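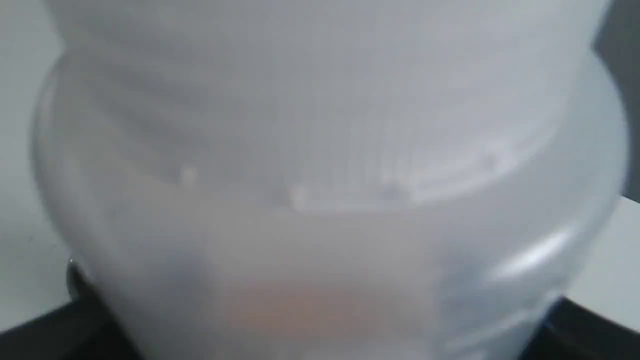
Fermenting cabbage in a plastic tub

Last revised 19th February

This page covers dry-salted white cabbage made in a food-grade plastic tub with a screw lid. The method also works for red cabbage and, with less salt water drawn out at the start, for shredded carrot. It does not cover whole vegetables in brine, which are dealt with on a separate page.

Choosing the tub

Use a tub sold for food. The base should carry the glass-and-fork mark or a plain statement that the plastic is suitable for food contact. High-density polyethylene and polypropylene are both suitable. Tubs that have held paint, detergent or garden products should not be used, however well they have been washed.

A tub of 5 litres is a convenient size for a household. It should be filled to no more than four fifths of its height. A wide neck makes packing easier, and you should be able to get a closed fist through it. Inspect the thread before each batch. Old salt collects in the grooves and stops the lid seating properly. Scrub it with a stiff nylon brush and hot water. Wire wool scratches the plastic, and scratches are hard to clean.

Tubs hold smells. A tub used for kimchi or for anything with garlic should be kept for that purpose. Standing it open in daylight for several days reduces the smell but rarely removes it.

Quantities

The salt is 2 per cent of the weight of the trimmed cabbage. For every 100 g of cabbage, weigh out 2 g of salt. Weigh the cabbage after the core and outer leaves have come off. Use fine sea salt or pickling salt without anti-caking agent, which turns the brine cloudy.

Do not measure the salt by spoon. A level teaspoon of fine salt and a level teaspoon of flaked salt differ in weight by a wide margin, and at this strength the difference matters. Too little salt gives a soft product with a risk of spoilage. Too much slows the fermentation and the result is unpleasant to eat.

Preparation

Wash the tub, lid and weight in hot soapy water and rinse well. Boiling water may distort thinner tubs and is not needed.

Remove the outer leaves and keep two of the cleanest. Quarter the cabbage, cut out the core and shred the rest finely. Put the shreds in a wide bowl, add the salt and mix by hand until evenly spread. Leave for half an hour, then squeeze the cabbage firmly in handfuls until liquid runs freely and the shreds go limp. Winter cabbage that has been stored gives up less water than fresh cabbage and may need a second rest.

Caraway, juniper or mustard seed can be added at this stage.

Packing

Transfer the cabbage to the tub a few handfuls at a time, pressing down each layer with a fist or a wooden tamper. Trapped air is the main cause of discoloured patches. Pour in all the liquid from the bowl. Lay the reserved leaves across the top, tuck in the edges, and set the weight on them.

The liquid must cover everything. If it has not done so after twelve hours, top up with brine made at the same strength, using cooled boiled water.

For the weight, I use the glazed disc from a Becerra crock, which fits most wide-necked tubs. A sealed food bag filled with brine also works. Plain water in the bag will dilute the batch if it leaks.

Venting

Carbon dioxide is produced within a day or so. Set the lid on the thread and turn it until it just begins to grip. It should not be tightened. A tub closed hard will bulge and may force liquid out under the lid, so stand it in a tray in any case.

Lids with a built-in valve, such as the Plitent, can be fully closed. Rinse the valve between batches. Efren Buenaventura, who looked over an earlier version of this page, drills his lids and fits a rubber grommet and airlock, and reports no trouble with this.

Temperature and time

Keep the tub out of direct sun at 18 to 20 degrees. Activity is strongest in the first week. Begin tasting in the second week and stop when the sourness suits you, commonly between the third and fifth. Below 15 degrees, allow longer. Batches started in May or later should go in the coolest room available.

Faults

A flat white film on the surface is usually kahm yeast. Skim it off and check that the cabbage is still covered. Raised or furry growth in any colour is mould, and the batch should be thrown away. Pink or slimy cabbage should also be thrown away.

Storage

Move the finished cabbage with its liquid into smaller jars and refrigerate. Keep the cabbage below the surface and take it out with a clean fork. It will remain good for several months, becoming gradually more sour.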